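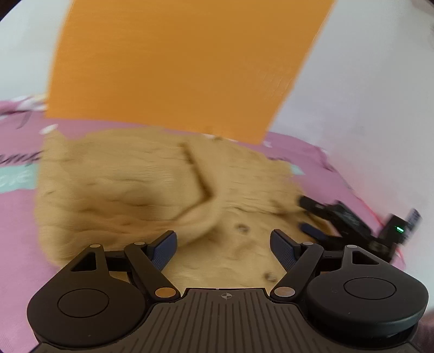 The Ashby evening group told us in February that three more months of bread would suit them better than a new sign over the door, and we have taken them at their word. The sign money has gone on flour, tins and a second proving cupboard, as agreed with you by email.

Progress since the last report

Baking nights at Ashby are full! We have 23 regulars now, up from 14 in the autumn, and the late slot (the one we nearly dropped) is the busiest of the lot. People stay on after the loaves come out, which has meant locking up well past nine -- a lovely problem, though we have asked the hall for a later finish.

Clandero started slowly. The oven there runs hot at the back and the first few batches caught badly, so we moved the shelf down and switched to smaller tins. The rye is coming out beautifully now. The group has begun keeping its own starter, and there is already some rivalry with Ashby over whose rises faster.

Flurport is the one site still to open. The kitchen passed its inspection but the extractor needs a new fan, and the fitter can't come until after Easter. We would like to move that site's ingredients budget into the next quarter, if you are happy with that.

Money

We are underspent on travel and slightly over on flour, as Vimitz put up its prices on wholemeal. The two nearly cancel out. Full figures are in the attached sheet.

Next quarter

Open Flurport, run a sourdough weekend at Clandero, and finish the recipe booklet, which stands at 33 recipes and still has no decent one for crumpets. Suggestions very welcome!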